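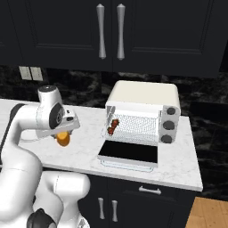

Circuit load rules for countertop appliances, Henville residents' board

We use cookies to remember your sign-in and reading preferences. Accept | Manage settings

n_uchida
Members are asked to review the draft rule on small kitchen appliances before it goes to a vote. Under the draft, any toaster oven, kettle, or space heater would need to be plugged directly into a wall outlet, and no two of them could share a circuit. Units in the Sembiring wing were wired with fewer kitchen circuits than the others, and the breakers there tripped 21 times in December.
Noboru Uchida

skemach_row
I support the direct outlet requirement. I do not support the second part. A resident in an older unit has one kitchen circuit and cannot comply without hiring an electrician.

i.ikeda
The second part is the one that matters. A heating appliance may draw almost 2,000 watts, and two running together will exceed what a 16 amp circuit can carry at 120 volts. I would ask members to check the rating plate on the back or underside of each appliance before objecting.

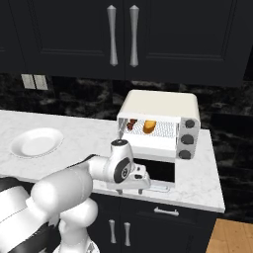

The draft should also state that an appliance may remain plugged in on a shared circuit provided only one is in use. As written, it would prohibit storage on the counter, and I doubt that was intended.
Isamu Ikeda

n_uchida
It was not intended. I will submit the change to "in operation at the same time."

skemach_row
That wording is better, although I remain opposed to any fine. A tripped breaker is already an inconvenience to the resident concerned.

britis4
With respect, it is an inconvenience to more than one resident. The hallway lights outside unit 3 are on the same breaker as the kitchen. Could the board obtain a quote for separating them before adopting any rule?

i.ikeda
I second the request for a quote. The direct outlet requirement can proceed in the meantime.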